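The Forty-Second Square

The kit came from Cunex in a flat box, and the box said anyone could do it. She had been sewing for thirteen years and had yet to meet the thing that anyone could do.

It was a blanket in 194 squares, one a day, crocheted in wool dyed by a small outfit called Morin. Each square was supposed to take less than an hour. According to the leaflet, daily handwork lowered the pulse, improved sleep and "opened a quiet door within." She read that line twice at the kitchen counter and went looking for the receipt.

The receipt was in her sister's name. So it was a gift, and a gift of that kind, and there would be phone calls.

"Have you started?" her sister asked on the first call.

"I've opened it."

"And?"

"There's a lot of beige."

"It's called Oat."

She started that night, mostly so she could say so. The first square came out with five sides. She pulled it apart, did it again, and got something closer to a square, in the way that a potato is closer to a square than an egg is. She put it on the arm of the couch. The cat sat on it. Nothing opened within.

By the end of the first week there were seven of them, and no two were the same size. The leaflet had a paragraph about this. It said that every square would carry the mood of the day it was made. She thought that was a clever way to sell people a pattern with no gauge in it.

She joined the online group anyway, to see if the others were being fooled too. They seemed to be enjoying it. They posted their squares in the morning light next to cups of coffee, and they wrote things like "day 31, feeling so grounded." A woman in the group had taken a whole month off from her phone, her laptop and her job, and had come back to report that the squares had carried her through. Through what, she didn't say. Sixty people had left hearts.

"They can't all be lying," her sister said.

"They don't have to be lying. They paid for it. People like what they paid for."

"You didn't pay for it."

"Well, there you go."

In the middle of May the group had its open day at the Morin dye shop, a two-hour drive up the valley in a town named Grurkis. Her sister wanted to go. Her sister did not knit, crochet, sew or own a blanket she hadn't bought at a department store, but she had read about the open day and liked the sound of the lunch. So they went, with the squares in a paper bag on the back seat, and the whole way up her sister read aloud from the Morin website. The water in Grurkis was special. It came down through a certain kind of rock, and it made the colors sing.

"What color sings?" she said. "Oat?"

"You could just have a nice day, you know."

The shop was smaller than the website. There was a rack of wool along one wall and a long line for the lunch, and at the back, through a doorway, the workroom where visitors could go and look. Her sister went straight in.

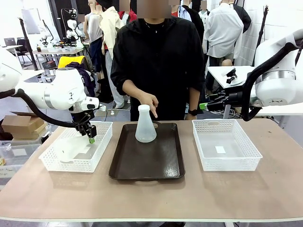
The workroom at the back of the shop.

She asked the person at the register about the rock.

"What rock?"

"The rock the water comes through."

"Oh," said the person at the register. "We're on town water. I think they used to have a well." And then, more kindly, "Did you want a bag for that?"

She had two skeins of Oat in her hand. She couldn't have said when she picked them up. She paid for them, and took the bag, and told her sister about the town water before they had even reached the car. She told it again on the highway. It was a good story and she enjoyed it more the second time. Her sister ate the rest of a lemon bar and looked out the window.

"So are you going to quit?" her sister asked, somewhere past the reservoir.

"Quit what?"

"The blanket. If it's all baloney."

She drove for a while. A truck from Zostex went by in the other lane with its tarp flapping.

"I'm on forty-one," she said. "I didn't say the blanket was baloney. I said the rock was."

"And the quiet door?"

"There's no door."

"And the pulse?"

"I haven't got anything to measure my pulse with."

Her sister did, of course. Her sister had a watch that could do that. It could also tell you when to stand up. She refused the watch for the rest of the drive, and again in the driveway, and at the kitchen counter while the kettle heated, and then she sat down on the couch with the hook and the new wool and let it be strapped on, just to settle the matter.

She made the forty-second square. It was slow, and the third round had to come out because she had been talking through it, explaining about placebos. Her sister fell asleep in the other chair with her shoes on. The cat came in. It rained for a bit. When she got to the last corner she fastened off, snipped the tail and held the square up against the one from the day before. They matched, more or less. One side was a stitch long.

The watch had a number on it. She looked at it, and looked at the small gray number from earlier in the afternoon, and did the subtraction.

"Probably the tea," she said to the cat.

She took the watch off and laid it on her sister's purse. Then she wound the loose wool back onto the ball and checked how much was left for tomorrow.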